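Every couple of months a piece of this kind goes around the shop floor. Put the parts on a flat sheet, give each one its own spot, and assembly gets faster. Sistent, who sell layout boards out of Baltstead, say so in their July flyer. We'd like to see the numbers before we clear any bench space.
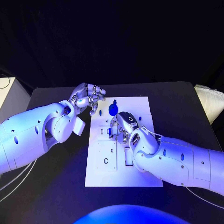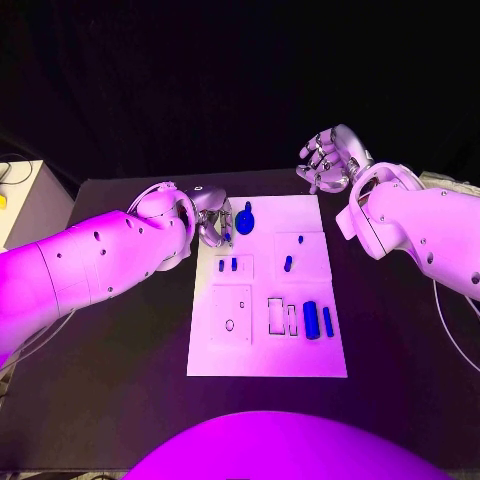
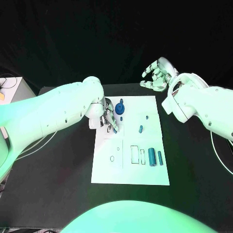
Flarport Bench Notes, Issue 18, page 2

Small blue parts on a white ground do stand out, we'll give them that. On a dark tabletop without it, a little peg would be easy to lose. But a marked-out layout only pays if people put things back where they belong, and the Wattanapong kit we tried last winter was a mess by lunch. The pegs ended up in one heap and the bigger pieces in a coffee can.

Colored light is another matter. It looks great in a flyer. Try telling blue from teal under it for a full shift.

Sistent wants 600 dollars for a set of two boards. For that money we'd expect a trial first, on our own bench, with our own parts and plain white light. If you've used one for longer than a week, write in and tell us what it looked like at the end.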